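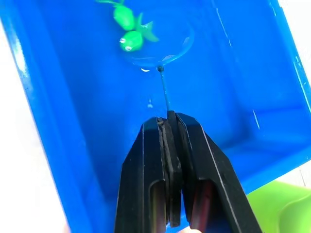
Blue tray with two of the green fish and the clear round dish.

Jendden Water Sorting Set
Product line: Brukix tabletop play
Item no. 1294

Description
The set consists of a rectangular blue plastic tray, small sea animals in green and purple, and plastic buckets for sorting. It is intended for tabletop use, with or without water. Typical activities are sorting by color, sorting by shape, scooping and transferring. Suitable for children aged 3 and up, under adult supervision at all times when water is used.

Filling
Set the tray on a level surface before adding water. Fill to a depth of 40 mm, measured at the center of the floor. The tray is not designed to be lifted or carried when filled – empty it with a jug first, then tip the remainder out over a sink. Use clean tap water at room temperature. Do not add bubble bath, oils or food coloring. 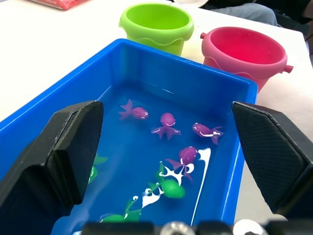

The animals should be squeezed out after each session and left to dry on a rack, opening facing down. Water left inside the hollow types will discolor them. Rinse the tray and buckets with mild dish soap, wipe with a soft cloth and store dry. Do not use abrasive pads or a dishwasher.

Table and layout
Any stable table with a wipeable top can be used. Where one table is too shallow, two of equal height may be placed together, provided that the tray stands fully on one of them and does not bridge the joint. The layout shown follows this rule, with the tray on the near table and a lime green cup standing just past its corner. Keep paper goods and electrical items out of splash range.

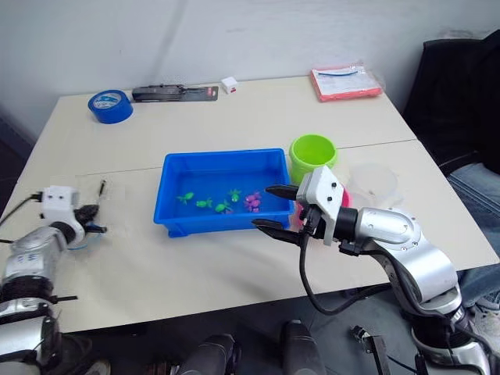 Sorting by color is the basic exercise and needs no preparation. Place all animals in the tray and have the child move one color at a time. An uneven mix is acceptable and makes a shorter task: four green animals and a single purple one, all lying in the left and center of the tray, leave the right half free as a landing area. For a longer task, use the full assortment and change the target color midway.

Sorting by shape is harder, as several of the figures are similar in outline. Gillespie Munro's activity sheet (supplied as a download) has outlines for fish, turtle, octopus and seahorse. 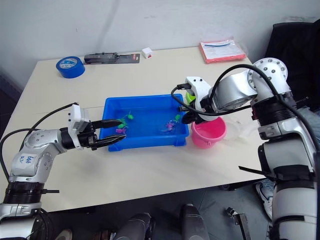 Transfer exercises use a bucket as the target. Position it outside the tray but close to the rim, so that drips fall over a short distance only. The pink bucket directly to the right of the tray is in a usable position for this. For a left-handed child, mirror the arrangement. A towel under the bucket is recommended when the tray is filled.

Spare parts
Animals and buckets can be ordered separately through Entwistle. Allow 2 weeks for delivery. The tray is sold only as part of the set.

Product questions: Morena Parisi, Jendden customer desk
Page last revised: 28/11/2025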